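About > Who we are > How Kindcombe works

Kindcombe: about the reviewing service

Kindcombe is an independent book reviewing service for historical fiction, with a smaller list in fantasy for younger readers. It was set up by Rimantas Juška, who had edited the review pages of a trade newsletter called Flandix until it closed. The first reviews were sent out by post to school libraries. They are now published on this site and in a printed digest each December.

The service covers novels set before living memory. The upper limit moves forward with each year, and a title on the border is decided by its main setting — a modern frame story does not exclude a book if most of the pages are spent in the past. Alternate history is accepted. Time travel is accepted where the traveller stays put for the greater part of the book.
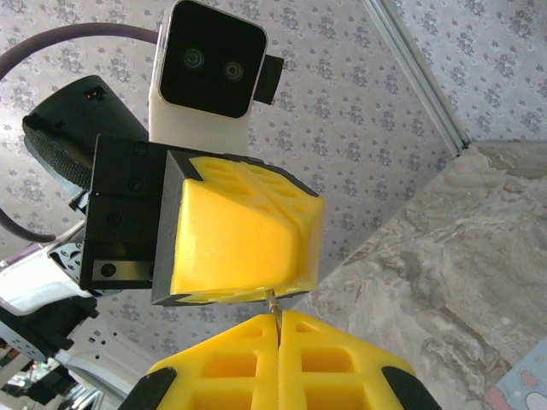
What a review contains

Every review follows the same layout. It opens with the publication details: author, publisher, page count, edition read. A plot outline comes next and stops at the end of the first third of the book. The reviewer then deals with period detail, dialogue, pace and ending, in that order. Endings are discussed in general terms only.

The reading age is given as a range. It is set by the reviewer after finishing the book and may differ from the publisher's own figure. Where it differs by more than two years the review says why. Notes on violence, bereavement and romantic content are placed after the reading age so that school librarians can find them without reading the full text.

Kindcombe does not give stars. A title is marked as Recommended, Recommended with notes, or Not recommended. Books in the last group are still reviewed in full, and the reviewer must quote at least one passage in support of the judgement.

Reviews run to 5 paragraphs. Series are reviewed volume by volume. A later volume is sent to the same reviewer as the first wherever possible, and the review states whether the book can be read alone.

Reviewers

There are 14 reviewers on the current list. Most have worked in libraries, teaching or bookselling. New reviewers write two trial pieces on books chosen by the editor, one of them a title already covered, so that the two accounts can be compared. Trial pieces are paid at the normal rate.

A reviewer may not take a book by a friend, a relative, a former pupil or a fellow member of a writing group. Reviewers who publish fiction themselves are listed separately, and their own books are not covered here at all. This rule has applied since the service began and also covers the editor.

How books are chosen

The service receives far more titles than it can cover. The editor sorts them once a month. First novels and translated works are looked at first, followed by new volumes in series already under review. Reissues are taken only if the text has been revised or the book has been out of print for 20 years.

Publishers and authors may send finished copies or proofs. Self-published books are treated in the same way as any others. No fee is charged for a review and none is accepted. Copies are not returned; after use they are passed to the Nimri reading scheme, which supplies small schools without a library of their own. 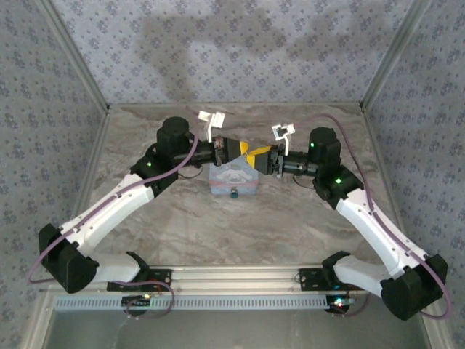

The archive

All reviews since the first issue are kept on the site. They can be searched by period, country of setting, reading age and author. Corrections are added at the foot of the review with the date on which they were made, and the original wording is left in place. The search index was rebuilt on 02/08/2023 and older links to single reviews should now lead to the right page.

The printed digest, Zornedura, gathers a selection of the year's reviews with an index by period. The print run is 200 copies. Subscribing libraries receive theirs first, and any left over are sold singly through the site.

Contact

Requests for review should be sent to the editor with the publication date and a short outline. Please do not attach the full text. A reply is sent only if the book has been chosen. Complaints about a published review are read by a reviewer who had no part in it — the outcome is sent in writing to the person who complained.

6 shares | 3 comments

Related pages
Submitting a book for review
Reading ages and how they are set
Zornedura: back issues
Books set at sea: a list for younger readers
The Nimri reading scheme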